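My fourth week with the jacket

Wed 5 December

I promised in August that I would write here every month, and I have written nothing since then. The reason is simple. I started the new job at Istovier, and in the evening my hands are tired in a way I did not know before. So today I want to tell what I do there, because my sister and two of my old colleagues from the print shop asked me, and I gave three different answers.

I fold clothes, with two robot arms, and I do not touch the clothes myself. I hold one small arm in each hand, and the two big arms on the table copy what my hands do. Everything is recorded: the pictures, the angles of the joints, the opening and closing of the grippers. Later other people use these recordings to train a model, and the model should learn to fold without me. My job title is "demonstrator", which my mother thinks has something to do with politics.

In the first three weeks I had only towels. A towel is a good teacher. It has four corners, it is the same on both sides, and if you lose one corner you know where to look for it. I had to make 300 good towels before I could go to the next thing, and I made them, and I was a little proud. Then Brayan Alvarado, who is leading our shift, put a jacket on the table and said that I should forget the towels.
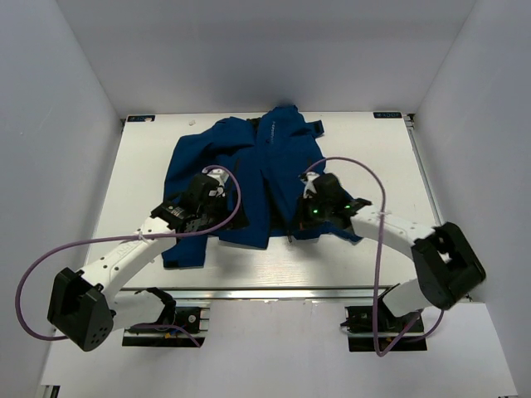 He was right about forgetting. With a towel I always began at the corner that was closest to me, and I tried to do the same with the jacket, which was a bad idea, as the bottom of a jacket is very heavy with nothing to hold it. Brayan showed me how to begin with the front. You make the two front panels lie flat, one gripper on each side of the zipper, and you work from the middle to the outside. The collar stays at the back of the table and you leave it alone for as long as you can. It stands up in a ridge, and each time I tried to press it down first, the rest of the cloth moved toward me. Now I take the zipper as my line. It is dark and straight enough to find quickly with the eyes, and when I know where it is I also know where the left hand may go and where the right hand may go. The sleeves come after.

The sleeves are where I lose most of my time. A sleeve is a tube, and when you pinch it you do not feel if you have one layer or two. I have no feeling in the fingers at all, this must be understood. The small arms that I hold give me back a weak resistance when the gripper closes, but a thick jacket and a thin jacket are almost the same in the hand. You learn to look instead. You look at how the cloth hangs when you lift it two centimeters. If it hangs round, you have probably both layers. If it hangs like a flag, you have one, and you should put it down and try again.

This trying again is an interesting subject in our room. In the beginning I thought that each mistake makes the recording useless, and I stopped and pressed the pedal and started from zero. My first day with the jacket I threw away more than I kept. Then Brayan explained that a mistake which you repair is good material, because the robot will also make mistakes and it must see how a person comes out of them. But a mistake which you make because you are not looking, this is bad material. So we keep the recording when the gripper slips and we catch the cloth again in a calm way. We do not keep it when we hurry, or when we go back and forth with no decision. I find this difficult to judge about myself. I ask the person at the next station, and she asks me.

A few things I have written in my notebook for the new people, and I copy them here:

Decide before you move. If you think while the arms are in the air, the arms are shaking a little, and this shaking is then in the recording.

Do not pull the cloth to the side when both grippers are closed on it. Move one, let it go, move the other.

Keep the wrists low. When the wrist is high, the wrist camera sees the table and the wall and very little cloth.

Open the gripper fully before you leave the cloth. A half open gripper takes one thread with it, and you see your nice fold go up with the hand.

Drink water. I am serious about this one.

About the wrist cameras I should say more. Each gripper has its own camera, and on my screen I can change between the view from outside and the views from the wrists. In the first days I used only the outside view, as this is how I look at a table in my life. The wrist view made me feel a bit sick. Everything turns when you turn, and the thing you are holding is standing still while the rest of the world goes around it. But for seams there is nothing better. From outside a seam is only a thin dark line, if you see it at all. From the wrist you can see where it goes and how far your fingertips are from it.
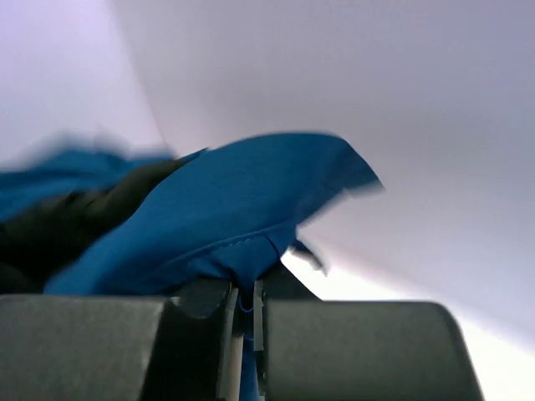 Wrist view, with the cloth held a little below the seam.

I like to grip near a seam because the cloth there is stiffer and keeps its shape when it comes up. Brayan does not agree with me. He says I should grip in many different places, also in the bad ones, so that the model does not learn that every jacket must be taken at the same spot. I understand this, and I try to do it, but my hands have their favorites. Last week he went through a part of my recordings and showed me that I had begun with the same movement of the left hand nearly every time. I had not noticed. It was strange to see it, a bit like hearing your own voice on the telephone.

So now we have cards. Before each recording I take a card from the pile, and on it is written how I must put the jacket on the table: with the sleeves under, turned to one side, thrown from above, and so on. I like the card "thrown from above" the most. After four hours of careful movements it is a pleasure to throw something.

The target for this jacket is 600 recordings from our shift together. Yesterday evening we were at 234. After it comes the next set of clothes, which we will do for Ollent, and there will be shirts with buttons. I have already seen the list. The buttons do not need to be closed, only to end on the outside of the fold, and I am very thankful for that.

Some people asked me if I am not sad to teach a machine to do this work. I have thought about it on the bus, which takes forty minutes from Dridivville, so there is time. Folding was never my work. At home I fold badly, and my wife folds everything again when I am finished. What I do at the table is something else. It is closer to when I was teaching the apprentices at the print shop to load the paper, and I had to slow down and find out what my hands were doing before I could show it. I did not know that I had a way to load paper until somebody had to copy it. With the jacket it is the same, only that the apprentice has no questions – and sometimes I miss the questions.

The pay is a little less than before and the chair is much better. My shoulders hurt on the first days, and then I put the armrests lower, as the woman from the next station told me, and now it is only the thumbs. If somebody who reads this does similar work and knows a good exercise for the thumbs, please write it in the comments. I tried the rubber ball and it made it worse.

One more thing, for those who asked about the bakery. Yes, Guzmán is open again, and the line is as long as before the repairs. I bring the rolls with the seeds to the early shift on Fridays, and they must be eaten outside of the room, because of the crumbs. Next time I will write about the shirts, and I will try that it is before spring.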